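Hunura Forums > Learning from Demonstration > Methods and Results

Thread: Relabeling gripper width before training, results on the pick-and-place set

kestrel_lag
Posted 30 October 2025

Posting this because two people asked in the calibration thread. We have 4000 bimanual demonstrations recorded with hand-held grippers in homes, all short tabletop or bed-top tasks. After filtering for tracking loss we kept 3323. The question was whether it's better to train on the gripper width as recorded or on a relabeled width, where the closing point is moved to the moment the object first moves with the fingers.

Short version: relabeling helped on small rigid boxes, did nothing on soft items, and hurt a little on anything inside a container with high walls.

Both policies are the same size, same image encoder, same number of steps. The only change is the width channel. Evaluation was on the two-arm setup at Trultudcombe, same start positions for both policies.
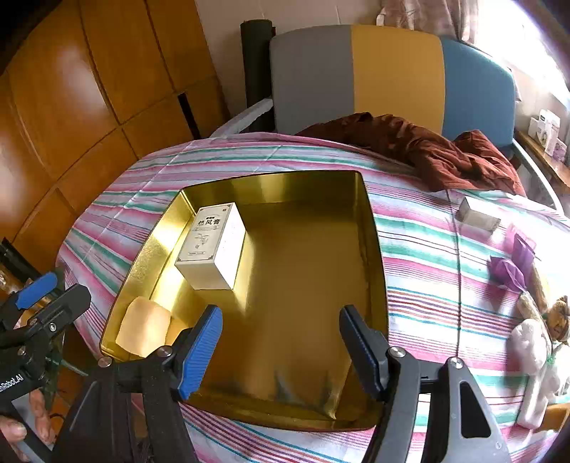
Width labels are noisy for reasons that have little to do with the hardware. People start closing early when they feel confident and late when they don't, and the same person drifts over a session. Relabeling takes most of that out. The trouble is how you detect first motion. We use optical flow in a patch between the fingertips, and a tray like the gold-colored one, with shiny sloping walls and a scuffed bottom, gives you flow that belongs to reflections. The blue pads show up in the metal as the gripper comes down and the detector fires before there is any contact. A white box leaning on the wall is fine once the fingers are close, but the approach is a mess.

Code is in the Porkolora repo under tools/width.

mudflat
Did you mask the fingers before computing flow? We had the same early firing on glossy plates and a static finger mask fixed most of it. The fingers are always in the same part of the image apart from the opening, so you can build the mask from the width reading itself.

kestrel_lag
Fingers are masked, yes. Their reflections aren't. That's the part I don't have a good answer for.

tern_of_phrase
I don't buy the conclusion. You changed the labels with a detector that you say is broken on shiny containers, and then you report that relabeling hurts in containers. That is a result about your detector. To say anything about relabeling you need hand labels on at least a subset.

kestrel_lag
Fair, and I should have put it in the first post. We do have hand labels on 1150 of the episodes, done for a different project. I trained on those alone last night, recorded width against hand-relabeled width. The box improvement is still there. The container drop mostly goes away. I'd call it inside the noise, but the subset is small and it was one seed each.

tern_of_phrase
Then the title result should be the hand-labeled one, and the optical flow version is a footnote. One seed is thin for either.

mudflat
Disagree a bit. Almost everyone reading will run the automatic version, because hand labeling thousands of clips is not going to happen. How the automatic one fails is the useful part.

oxbow9
Question about the soft items. Was it "no difference" because both policies were good or because both were bad? With foam and bread-type objects our Bugti rig picks them up with almost any closing time, so I wouldn't expect the label to matter.

kestrel_lag
Both good. Soft things forgive a bad closing time. The failures we do see there are the fingers catching the container wall when the object is pushed up against it, and width timing won't fix that.

oxbow9
Makes sense. Have you tried using both signals? We trigger on flow but only accept it if the finger height is below a threshold taken from the tracker. It cut our early triggers a lot. It does need decent height, so it falls apart when tracking drifts.

mudflat
Height threshold is hard on a bed though. The surface sags when you lean on it and the tray goes with it. On a table I'd do it without thinking.

kestrel_lag
I'd try it with a loose threshold. Even 2 cm of slack would throw out most of the reflection triggers, since they happen well above the object.

tern_of_phrase
If you rerun, please do three seeds and report boxes, soft items and containers separately – the pooled number hides everything interesting. And keep the held-out homes fixed this time.

kestrel_lag
Will do. The machines are booked until December, so it will be a while. I'll put the split file and the hand labels up before that so others can run it. If anyone has hand-labeled clips with metal trays or baking tins, please message me.

oxbow9
I have a few with steel mixing bowls. Sending a link.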